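About Kunum

Small shop, 12 people. We help other small shops plan and budget for their first robot cell. No sales commission, we dont sell arms.

Started after Dullevden bought too big, too soon. We do it in stages now. Bin picking first, 4 weeks of trials, then a quote you can take to the bank. Grippers, cables, clamps, bins all on the list, plus 20 percent held back for teh stuff that gets forgotten. Next planning round opens in July.

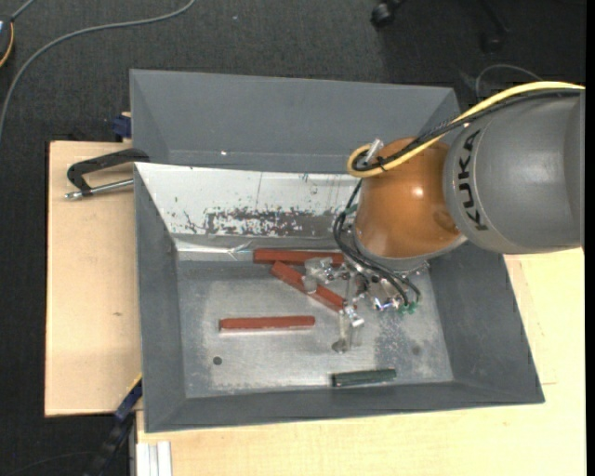 Lok-yiu Fu: we budgeted for the arm and forgot the fittings, so that held-back money was gone in 6 weeks. Ask for the spares list early.

Quotes by email, usualy same week.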